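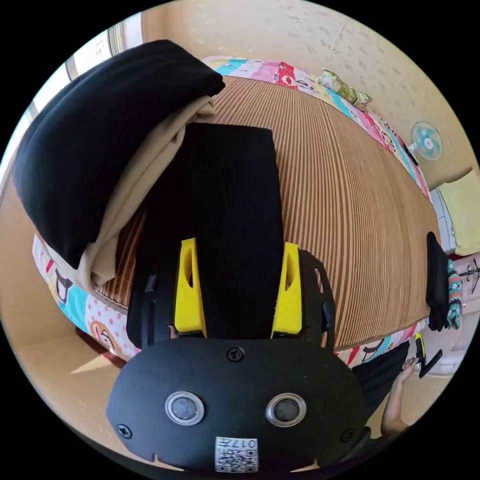 Figure 17.1 Black pillow on the bed, beige cloth folded beneath and around it.

Chapter 17
Dark Bedding, Pale Bedding: Stripping and Sorting a Bed

Before you start
Have Chapter 2 (fabrics and fibres) handy, and a bed. Any bed will do, your own included! You'll also want two laundry baskets and a pillow in a dark cover, borrowed if need be.

I learned to strip a bed badly. My first housekeeping job was at the Skekby, a guest lodge up the coast with terrible parking and lovely breakfasts, and on my first morning I grabbed the lot in one armful (doona, sheets, pillowcases, a guest's sock) and marched it down the hall feeling very efficient. Séverine Lemaire, who ran the floor, let me get all the way to the laundry before she asked where the other pillowcase was. It was on the stairs. So was the sock.

By the end of that year our little team had changed 2,825 beds. I know the number from the tally sheets Séverine kept pinned beside the dryer, and I'd like to claim I was good at it by then. I was decent. My corners still wandered.

This chapter is about the first half of the job, the undoing. Most trainees want to rush through it and get to the smart part, with the crisp fold and the plumped pillow, and I understand completely. But have a look at Figure 17.1 before you go any further. You've got a dark pillow and a pale cloth on the same bed, all in together, and the cloth is already in soft creases. What would you pick up first? Where would you put it down? Jot your answers in the margin and come back to them when you've done Activity 17A.

I'd go for the pillow. Pillows are bulky and they hide things, and once they're off you can see how the rest of the bedding is lying. Put them on a chair, never the floor. After that I take the top layer, then whatever is under it, one piece at a time, and I give each piece a little shake over the mattress so that anything caught up in it lands somewhere sensible. Earrings, phone chargers, reading glasses, half a Tim Tam. I've found them all.

Colour comes next, and it's the bit people argue about. At the Skekby we had cream sheets from Gatchalian and, for one regrettable winter, charcoal pillowcases that somebody had ordered to hide makeup marks. They did hide makeup marks. They also showed every speck of lint from the cream sheets, and the first wash turned a whole load of cream a sort of dishwater grey. Separate the dark from the pale at the bedside, while you're holding each piece and looking at it. Leave it until the laundry and you'll be sorting a tangle.

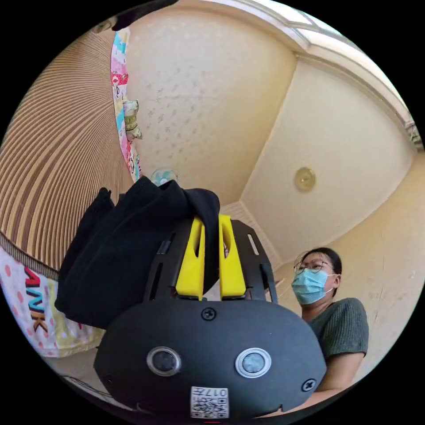
Figure 17.2 A black cloth gathered at the top and hanging in folds.

Black cloth has its own little problem, as you might guess from Figure 17.2: all those folds and peaks read as one dark mass. Seams vanish. Labels vanish. I can't reliably tell the right side from the wrong side of a black pillowcase without running my thumb along the hem, and I've been doing this for 20 years. Take it to the window if there is one. Find a corner, then find the next corner, and let the rest hang until you know what you've got. (Precious Tagle, who teaches this unit from the Skoleo workbook, has her students do it with their eyes shut. Hers are faster than mine.)

Words to know
Doona: a padded bed cover, usually with a washable outer cover.
Hem: the turned and stitched edge of a piece of cloth.
Lint: loose fibres shed by fabric and picked up by other fabric.
Load: the items washed together in one machine.

Activity 17A
Work in pairs. One of you strips the bed slowly, naming each piece aloud as it comes off. The other holds the baskets and says "dark" or "pale". Swap over and repeat, this time without talking. Write down anything that ended up in the wrong basket and keep the list for Section 17.3.

17.1 Pillows first

Start at the head of the bed and take hold of the pillow by its two nearest corners.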